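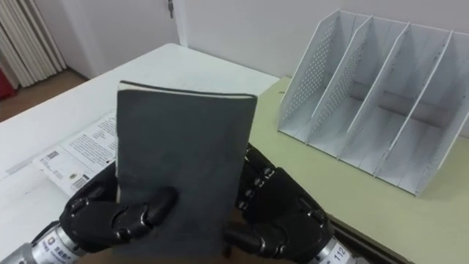
Who is responsible for safety when a robot works in the same room as people?

Everyone who had a say in putting it there. The maker answers for the machine as sold, the integrator for the whole setup, and the employer for the way it gets used day to day. The rest of this chapter is about where one share ends and the next begins.

Chapter 3
Rules for Shared Rooms

Before you start
You need the terms from Chapter 2: hazard, risk, safeguard, residual risk. If those are fuzzy go back. Ten minutes, well spent.

What's in this chapter
3.1 Law, standard, house rule
3.2 Writing a risk assessment for a handling task
3.3 Stopping: emergency stop, protective stop, and plain old pause
3.4 Hands, grip force and pinch points
3.5 Records and labels
3.6 Case: the Clilside document room

3.1 Law, standard, house rule

Three layers. Students mix them up every year, so do inspectors sometimes.

Law first. Binding, short on detail. It says the workplace has to be safe and leaves you to figure out how. Differs by country and by state, and this book can't cover them all. Look up your own.

Standards next. Written by groups of makers, users, test labs. Much more detail. Mostly voluntary, until a law or a contract points at one, and then not voluntary at all. Read the scope clause first. Always. A standard for fenced industrial arms may say very little about a machine with two hands standing at an office table. Applying the wrong one carefully is still the wrong one.

House rules last. Your own site, your own wording. Who may enter, who may restart, what gets written down. These can be stricter than the standard. They can't be looser.

Margin note: "shall" means required. "Should" means recommended. "May" means allowed. "Can" means possible. Standards writers pick these on purpose. Do the same in your house rules.

A light task is still a task

Picking up a notebook, moving papers, putting things into a desk organizer. Looks harmless. The load weighs next to nothing and the speeds are low. So people skip the assessment, or copy one from a different cell and change the title.

Don't. The object is light but the arm isn't. Look at:

- the joints, where a fingertip could get caught between segments
- the edge of the table, where a moving arm can trap a hand
- gaps between tables, if two are pushed together
- the reach of both arms, full reach, not just the reach used in the task
- what a person is likely to do without thinking, such as grabbing a dropped item

That last one matters most in our experience. Reasonably forseeable misuse is the formal name. It goes in the assessment even if your house rules forbid it.

Case in brief: Clilside

Full version in 3.6. The Clilside site ran a pilot called Phelan, sorting and filing office paper, with staff walking through the same room. The first risk assessment was 3 pages and covered the power supply and not much else. Roy Goodall, the site safety lead, sent it back. His comments:

"Nothing here on hands. Nothing on who resets it. What happens when someone reaches in for their own notebook?"

Version two split the job into steps: approach, grasp, lift, carry, release, retreat. One row per step, a hazard column, a measure column, a name. Signed off 23 December 2019. The reset rule was the biggest change. Whoever restarts the robot has to be standing where the whole work area can be seen, and has to look at it first.

Masanobu Chiba, who wrote that second version, kept a log of every stop through the pilot. It had 836 entries by the end, and 80 of them were people reaching in. Each of those entries went back into the assessment under the step where it happened. Keep this in mind for 3.5, the log format is reprinted there.

Key terms for 3.1
scope clause, normative, informative, integrator, foreseeable misuse, reset, residual risk (again)

Warm-up work
Pick one handling job you know well, done by a person or a machine, doesn't matter. Break it into steps the way Chiba did. For each step write one hazard and one measure. Half a page is plenty. Bring it to class, you will be swapping with someone and marking up thier version before we start 3.2.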